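Sponged Walls, Measured
A two-coat method for a broken red finish

Most failures in sponge painting are failures of dilution. The color is blamed, or the sponge, but a glaze mixed too thin will run down a wall before it can be worked, and one mixed too thick dries in hard-edged prints that no second coat will hide. Aleksi Koskela, who has finished walls and painted furniture at the Brada workshop since August, keeps a written record of every mix. The method below is taken from that record, with his changes.

The base coat is a flat or eggshell wall paint, applied with a short-nap roller and left overnight. For reds, Koskela starts with a base one step lighter than the color wanted at the end. The glaze goes on darker. He mixes one part paint to four parts clear water-based glaze and stirs by hand, as a drill mixer puts air into it and the bubbles leave small pale rings on the wall.

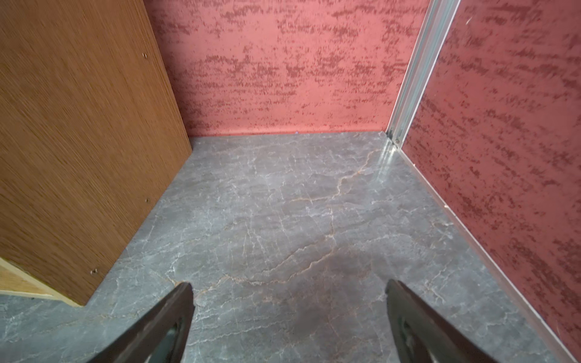 Brown wood grain against a mottled red wall.

A natural sea sponge is the usual tool. Wet it fully, wring it out, then load only the face. Blot once on scrap card before touching the wall. Work in patches up to 2 feet wide, turn the wrist between prints, and leave the edge of each patch ragged so the next can be joined to it. Straight patch edges show as seams once dry.

Corners take a different tool. A full sponge bridges the angle and leaves a bare line behind it, so cut a wedge from an old one and dab along each side separately. Nikola Stojanović, who teaches the evening course at Ventura, uses a stippling brush for the last inch. Both work. The brush gives a finer mark and has to be feathered outward or the corner will look darker than the wall. 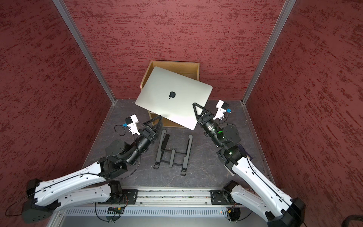 Direction is the choice most people forget to make. Prints laid at random give an even cloud with no grain. If the sponge is pulled slightly sideways as it leaves the surface, the marks lengthen and the wall takes on a drift. The red walls above have that sort of streaky surface, with darker horizontal smears over a brick-red ground, and a small area carries it well. In a long room the same pull can make a wall look lower, and a shorter drag is safer.

Let the first glaze dry for four hours before judging it. Koskela then goes back with the leftover base color, thinned the same way, and knocks out any spot that reads too dark from across the room. This pass should touch less than a tenth of the surface.

Sponges rinse clean in cool water if washed before the glaze sets. Leftover glaze keeps for several weeks in a jar filled to the lid. Label it with the mix and the base color, and stir again before use.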